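# Flikora household laundry diary – data card

Version of April 27, 2026. Replaces the February release, which had a unit error in the water column and should be thrown away.

## What is in it

343 wash records kept by 11 households in Plalau. Each record has the programme chosen, the temperature on the dial, a guess at the load size, the detergent dose and the meter reading before and after. One CSV, one row per wash, UTF-8, commas.

The diary was set up to check a claim in a leaflet from Donnelly, our local housing firm, that tenants who "switch to 30" will cut their laundry bill in half. I didn't believe it when it came through the door. Having cleaned the data I still don't, though the data is too thin to sink the claim on its own. Please read the next parts before you quote anything.

## Columns

- `house` – a letter from A to K
- `wash_no` – starts at 1 for each house
- `programme` – as written in the diary, spelling left alone
- `temp_set` – degrees C on the dial
- `load` – quarter, half, full, or stuffed
- `dose_ml` – liquid only; powder users are blank
- `kwh` – meter after minus meter before
- `litres` – filled in by seven houses, blank for the rest
- `notes` – free text, some of it rude

## What I would not trust

`temp_set` is the number on the dial. It is not the temperature of the water. Nobody put a probe in a drum, and makers are allowed a good deal of slack on what "60" means in an eco programme. Any chart with this column on the bottom axis is a chart of what people picked.

`load` is worthless for fine work. House C calls everything full. House F wrote "stuffed" on nine washes in a row and then stopped filling the column in.

`kwh` comes from cheap plug-in meters sold under the Jiswood name. Two of them were run side by side on the same kettle for a day and did not agree. I have left the readings as they came, so small differences between houses mean very little. Differences within one house are a bit safer, as the meter stayed put.

House H had a baby halfway through. You can see where.

The people who agreed to keep a diary are the sort who agree to keep a diary. They already washed cooler than average, I suspect, which leaves less room for the saving the leaflet promises.

## What it might be good for

Looking at how often people change programme (hardly ever). Teaching someone to clean a messy table. Asking whether dose follows load, which it plainly doesn't in most houses – the cap gets filled to the same line whatever goes in.

It can't tell you what your own bill will do. A saving per wash is also no use without the number of washes, and three houses took to washing more often once they had been told it was cheap.

## Cleaning

Rows with a negative `kwh` were dropped. Readings over 200 litres were set to blank, as they were all slips of the decimal point. Nothing else was touched. The script is in `clean.py` and is short enough to read.

## Pictures

Front loaders only in this set; top loaders use water too differently to share a table. 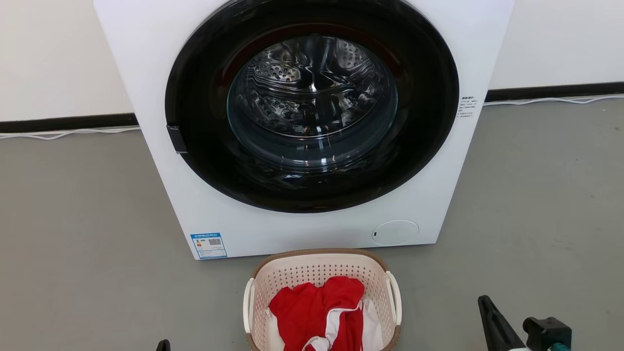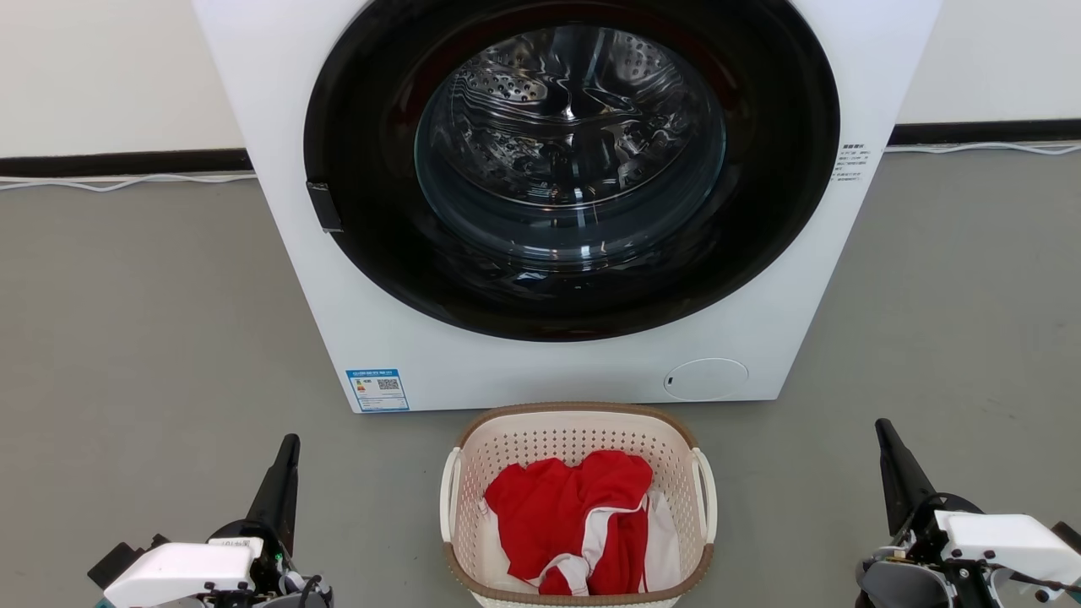
White front loader, door and drum.

## Comments received

Kjell Lindholm writes that the card is too hard on the 30-degree advice. In house B, he points out, the cotton programme used far less power at 30 than at 60, and that gap is much wider than any quarrel between two meters. He would accept that half the bill is a stretch, but thinks the direction is beyond doubt and that the card ought to say so near the top. He also asks for the negative rows to be put back with a flag, as dropping them hides how often a meter was reset by mistake.

Contact: data desk, Flikora | Text and table free to reuse with credit | Back to top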